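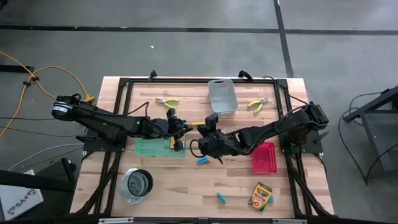 Prultell two-finger gripper and wrist camera: review

By Sanne Verbruggen
2 March 2022

The Prultell gripper is sold as a drop-in replacement for the hand that comes with most small bench arms. We bought a pair, fitted one to each arm of our two-arm table and used them for 30 hours before writing any of this. The price we paid was 400 euros each, with the wrist camera and its bracket in the box. The Grernora hand we had been using costs 800 without a camera, so there was some interest in seeing what half the money buys.

Fitting

The adapter plate has slotted holes and went onto our wrists without drilling. Azlan Krishnan did the first one with the printed sheet and the second one without it, and the second took him less time. The sheet has the two cable connectors the wrong way round in the drawing. They only go in one way, so no harm comes of it, but you will spend a minute wondering.

The cable is our first complaint. It is stiff and it leaves the body at the side. You have to leave a generous loop at the wrist or it pulls when the last joint turns, and the loop then wants to catch on things. Two clips are supplied. Four would have been better, and we ended up using ties from the drawer.

Grip

We worked with ordinary things: crayon boxes, pliers, plastic baskets, small blue bits and pieces. Card boxes are easy. The fingers close evenly and the force setting goes low enough that a crayon box can be lifted without denting the sides. Thin items lying flat on the wood are harder. The tips are blunt, so you have to come down very close to the table and be square to it, and the Grernora is plainly better at this.

Pliers are a fair test for any small gripper as the weight is all at one end. Held by the handles they swing. Held near the pivot they stay put, and Erhan Ersoy managed to pass a pair from one arm to the other on most tries by the end of the first week. He also found that the force setting goes back to its default each time the controller restarts. There is no way to save it that we could find. We now send it from our own start-up script.

Wrist camera 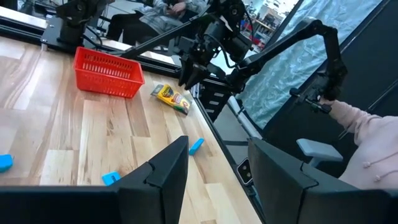
Wrist camera view with the gripper open. Both fingers stay in view at the bottom.

I had expected to dislike the camera, as the ones bundled with grippers tend to be an afterthought. It is decent. The view is wide and you can see the fingers and a good part of the table together, which helps when lining up on something small. The cost is that the fingers hide whatever is right beside them. If a small part is next to a fingertip you will need a second camera above the table, and we would not run without one.

Colours held up well under our lights. Focus is fixed, and very close objects go soft. Nurhan Taşdemir tried a Hokberg camera on the same bracket and got a sharper picture up close, but it sits further out and knocks against basket rims.

Larger and softer things

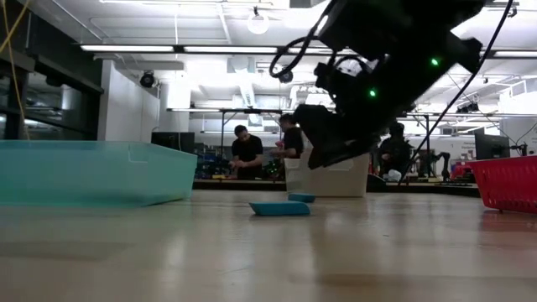
Gripper above the two teal blocks, with the teal bin to the left and the white one behind.

For soft blocks we turned the force down to a third and closed slowly. The larger block has to be taken across its short side. Going into bins is mostly a question of clearance – the body is squarer than the Grernora's and its lower corners meet the wall before the fingers get into the corner of the bin. Coming in at a slight tilt helps, and so does using a bigger bin.

Software

The driver installed cleanly. Position reports are steady, and the grip-detected signal is right often enough to use for hard objects. With soft ones we ignore it. Rostyslav Nechyporuk wrote to Prultell about the force setting and had a polite reply two days later saying it was on their list.

Should you buy it?

For boxes, tools and general table work, yes, at this price. If most of your parts are thin and flat, save up for the Grernora. The warranty is six months, and replacement fingers are sold in pairs. We have ordered one spare set and a longer cable.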